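4.3 Recording a box-packing run

This section applies to club members using the two hand-held Zurura grippers with the Borkora logger. Complete the jaw calibration in 4.2 first.

1. Set the logger to 1000 in the RATE field. Leave the buffer at 3000.

2. Place an open cardboard box on a flat surface with the flaps folded outward. A bed or low table is acceptable.

3. Load the box with small items of differing shape. Include at least one cylinder and one rigid case.

4. Hold one gripper in each hand. Open the jaws fully and bring the first gripper over the box, keeping the contents between the finger pads.

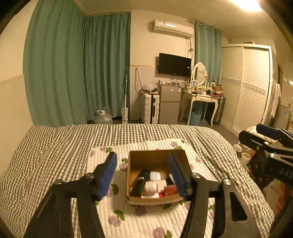
5. Close the jaws on one item, lift it clear of the flaps and set it down beside the box. Hold still until the logger beeps.

6. Repeat with the other gripper, then alternate until the box is empty.

CAUTION: Do not force the jaws past the stop. The pivot bolts will loosen and the calibration will be lost.

NOTE: Error 104 means the logger has dropped a gripper. Power off both units – not only the one at fault – and return to step 1.

4.4 Saving and labelling

1. Press STOP and wait for the green light.

2. Name the run with your team name and run number, e.g. Sikska 2.

3. Copy the run to the club drive. Access requests go to Catríona Ní Mhurchú.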